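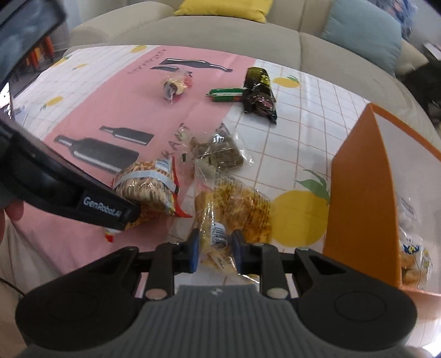 Subject: Re: [pantry-share] Snacks and dry goods for the June boxes
Date: October 14, 2021

On the list last night it was asked:

> We have 152 households signed up for the next round and I am
> trying to get the packing sheet done before the weekend. Last
> time the snack bags went in first and got crushed under the
> cans. Can somebody who packed in June write down how the small
> stuff was sorted? Also, do we still need to keep packets with
> no readable label out of the boxes, or was that only for the
> Clornberg round?
>
> One more thing. There is an open case of noodles on the shelf
> by the door. Is it spoken for?

I packed both June rounds, so I'll answer in order.

Sorting. We used the long table at Cuesta and put everything small out on it before any box was opened. Each kind of thing got its own pile: noodle packets, fried or puffed snacks, sweets, and then the slim packets like drink mixes and seasoning. Anything in clear film went on the near side, where you can check the contents without picking it up. It took one evening for 167 boxes, and most of that was walking back and forth to the shelves. If we move the shelves closer this time it should go faster.

Please keep the tablecloth on. The top underneath has a rough seam down the middle and it tore several thin bags the first time we used it. The cloth slides a little if you drag a full tray over it, so lift the tray.

Order in the box. Cans and jars on the bottom, then rice or flour, then noodles standing on edge, then snack bags on top with the flaps closed over them. Don't press the flaps down. If a box won't close, take out one can and put it in the overflow crate. The June sheet had snack bags listed in the first row, and people packed in the order of the sheet. That is how they ended up under the cans. Move them to the last row and I think the problem goes away.

Noodles. A dried noodle block breaks if the packet is dropped on a corner. Broken is fine to eat and can still go in a box, but put two broken ones together in the same box so no family gets one good packet and one bag of crumbs. If the packet itself is split, it goes in the bin.

Labels. The rule was never only for Clornberg. A packet goes in if you can read what it is, what is in it, and the date. The language doesn't matter for the packing, but we have families with nut and sesame allergies and they need to be able to check. A barcode by itself isn't enough. Plain clear bags with only a price sticker go to the free table in the hall and stay out of the boxes. I know this means some good snacks don't get packed. We lost 20 bags that way in June and they were all gone from the free table by noon the next day.

Dates. If the date is printed on clear film, hold the bag over something white. The print is small and dark and disappears against whatever is inside the bag, especially with darker snacks. I keep a sheet of printer paper at my end of the table for this.

Crumpled packets. Wrinkled film is okay. Run your thumb along both seals. If the seal holds and the bag hasn't been opened, it can go in. If you are in doubt, leave it out.

The open case by the door is not spoken for. It was left over from the Sollolwood pickup and I wrote "use first" on the flap, but the flap is folded inside now. Please use it before starting a new case.

Bags. We have most of a box of 1000 paper bags left, the small size. For sweets and drink mixes I would put a handful in one paper bag and fold the top over twice. Loose ones drop to the bottom of the box and people miss them when they unpack. No staples, please.

I can be there from five on packing day to set out the table. If someone else has the key to the Colevora storeroom, let me know by reply here, as my copy went back after June and the second cart is still in there.

--
To leave this list, send a blank message with "unsubscribe" in the subject line.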